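3.2 Closure of the linear incision

The tissue task formed the second part of the Nastcombe project. The aim was to close a straight cut with interrupted stitches, each one tied and trimmed before the next was started. Spacing and edge contact were the two measures taken from the stills. The thread length left over each knot was noted but not scored.
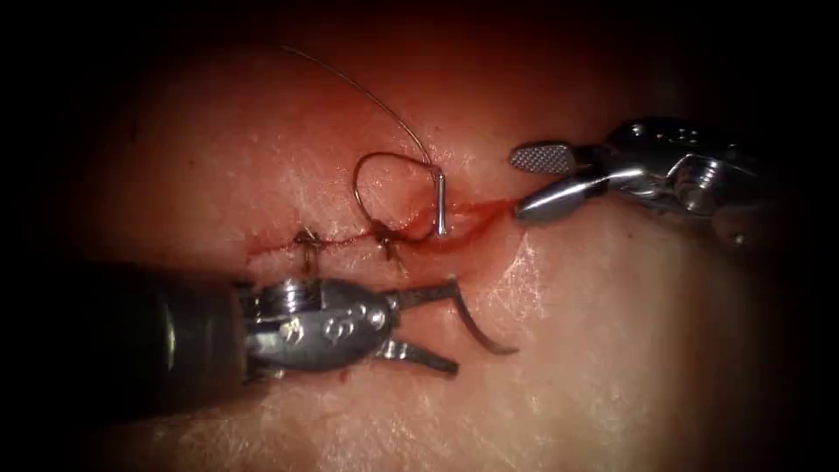
Figure 4. Incision with two tied sutures on the left half and a third stitch in progress.

The left half of the cut was drawn together by the two knots, and the seam is narrower and darker towards that end. Red staining is heaviest on the right half, which made the lower lip of the wound hard to trace in the stills. Edge contact was therefore scored on the left half only. The tails were trimmed short, as the Plusstead protocol asks, and both lie downward.

Slack thread remained the main difficulty. A long strand forms a wide loop above the work, and this can hide the entry point of the next stitch — a fault already noted in the February trial.
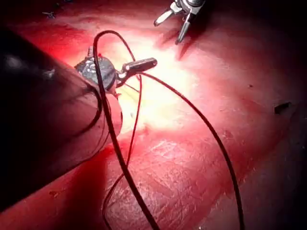
The marking scheme was revised on this basis. Stills in which a loop crosses the point of interest are now marked as unscored, and a second reader checks each of them. The full set holds 931 stills, of which about 16 were set aside under the new rule. Spacing results are given in section 3.3.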